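Reducing Stringing and Layer Shift on a Shared Filament Printer

Course project report, Kobina Essien
Supervisor: Philomena Alhassan
21 April 2018

1. Background

Our department has two printers of the type Katsaros, which are used by students from all years. In the winter many people complained that their parts came out with thin hairs between the walls, and that tall parts were shifted to one side after the middle. I chose to study these two faults on one of the machines, the older one, and to write settings that the next students can use without asking.

2. Method

I designed a small test part in the program Umatis. It has two towers standing 20 mm apart on a thin base, so the nozzle must travel between them on every layer. The part was sliced with Prolulis. I printed it 24 times in total, always in the same PLA filament and from the same spool, which I kept in a closed box with drying bags.
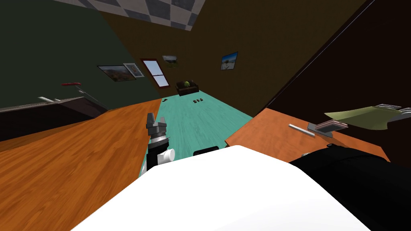 In the first half of the prints I changed only the retraction distance and the nozzle temperature. In the second half I kept these two fixed and changed the travel speed and the belt tension. After each print I let the bed cool, removed the part by hand and gave a score for hairs from zero to five. My classmate gave a second score without knowing the settings — we disagreed only on a few parts, and there I took the mean.

3. Results

Stringing depended mostly on temperature. When I lowered it in small steps the hairs became shorter, but at the lowest value the layers did not stick well and I could break the tower with my fingers. Longer retraction helped at first. After a certain point it made small holes in the wall, so I went back one step. 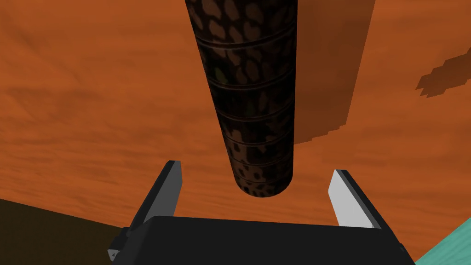 The layer shift had a more simple cause. The belt of the Y axis was too loose, and one pulley screw had come out by half a turn. After I fixed both, the shift did not come back in any of the remaining prints, even with the fast travel speed.

4. Problems during the work

I lost one week in the beginning because the profile file, number 1212 in the Brollon folder, was overwritten by another group. Now I save a copy with my name. I also did not measure the humidity of the room, and this is a weak point of the report.

5. Further work

In May I would like to repeat the test with PETG, and on the newer machine.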